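Tolby Shared Workshop
Two-arm bench: inspection checklist with comments
February 2020
Checked against sheet 15 (the McKinnon pattern, which I still think was written for lathes)

I have been told more than once that this bench is "basically finished". I marked it as I found it. Pass means I would let a new member use it with me standing there. It does not mean I would go and make tea.

1. Base plates and flanges
Fixings present on both arms: PASS
Bolts marked with paint so we can see if they creep: FAIL
Comment: Asked for in September. A paint pen costs very little. I don't accept "they feel tight" as a reading.

2. Emergency stop
Stops both arms from one button: PASS
Button can be reached from either end of the bench: FAIL
Comment: It can be reached from the end where the person who built it likes to sit. Try it from the other end with your sleeve caught.

3. Speed limit
Slow mode on at power-up: PASS
Slow mode survives a restart of the software: NOT SHOWN
Comment: The claim is that Skolura, our home-made control program, remembers the setting. It may. I was shown a screen that said so, and a screen is not a test.

4. Cables
Arm cables clear of the joints through full travel: NOT SHOWN
Cables at the side of the bench tied up and off the floor: FAIL
Comment: There is a tangle of black and white cable beside the right-hand side of the table. Fine until somebody takes a broom to it. The loop at the wrist also wants watching at full reach, and I would like to see full reach at walking pace before I see it at any other.

5. Table top
Flat, firm, no rocking: PASS
Old drill holes filled or capped: FAIL
Comment: Cosmetic, says the build log. A finger pad catching an edge is not cosmetic. Fill them.

6. Gripper and test pieces
Fingers open and close evenly: PASS, with doubts
Finger edges free of chips: FAIL
Grip force written down anywhere: FAIL
Comment: The cube sorting job is the only thing this bench is set up for, and the log gives 482 cycles without a drop. Who watched all of them? A count kept by the same program that moves the arm tells me the program can count. 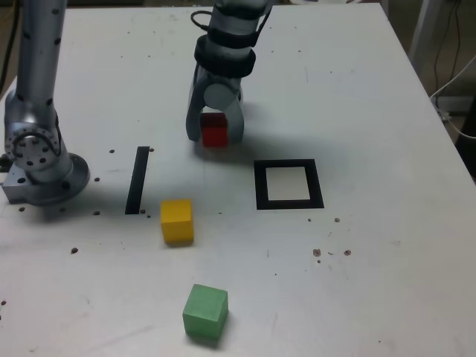
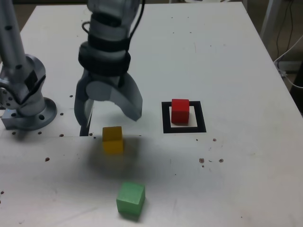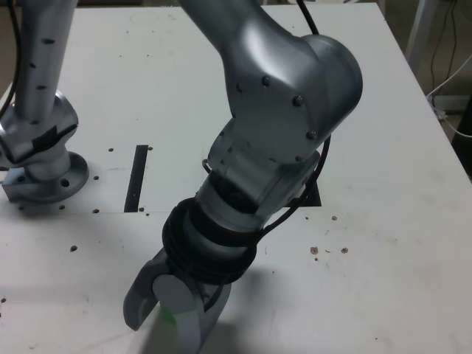 The bench with its test cubes. One finger of the gripper is closer in the next one, with the wear along its upper contour.
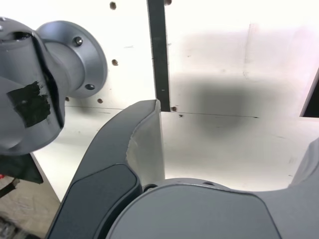 Reply added to the sheet by the build group: the chip does not touch the work, and the fingers are due to be swapped anyway when the Fudbridge order comes in. We think failing item 6 over it is harsh. On grip force, fair enough, we will borrow the spring scale and write the figure inside the cupboard door. On the cycles, two of us sat through the first 53 and the rest ran during open evenings with people in the room. We would also like it noted that the stop button has been pressed in earnest and it worked.

My answer: noted. People in the room is not people watching. Item 6 stays as marked until the new fingers are on, and I will want the force measured again after that — the old figure won't count for new parts.

7. Marked floor area
Line on the floor showing how far the arms can swing: FAIL
Comment: Tape was promised. Measure with the gripper fitted, please.

8. Paperwork
Wiring sketch matches the wiring: NOT CHECKED
Comment: Ran out of evening. The sketch I was handed had a coffee ring where the fuse ought to be.

Result: supervised use only, slow mode, one person at the bench.
To be done before the next check: items 1, 2, 4 and 7. Item 3 to be shown to me with the power pulled and put back, twice.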